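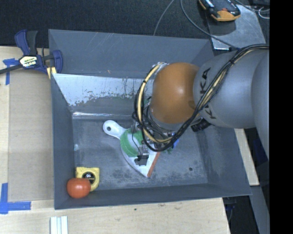
Brulteno adds hand guiding to its bin-picking demonstrations

Brulteno has released a second set of recorded demonstrations for its bin-picking work, this time combining two ways of showing a task to a robot arm. The set holds 1,141 recordings. Of these, 558 were made by hand guiding, with the operator moving the arm directly, and the rest by remote control from a desk next to the cell.

All recordings use a KUKA arm with a metal gripper working over a gray bin. Household goods and food items share the bin floor, among them a tape measure, a tomato and a white dustpan-like tool. Operators were told to approach from above, close the gripper, lift, and release at a set point. Failed grasps were kept in the set and labeled.

Hand guiding gave shorter recordings but more variation in wrist angle, according to the release notes. Remote control took longer per attempt and produced smoother paths near the bin walls. Joint positions and gripper state are stored for both methods in the same format.

The work was done at the Carroll lab with software from Pemura. Six recordings were withdrawn after a timing fault, leaving 1,135 for training. A third set, covering two-arm tasks, is planned for May.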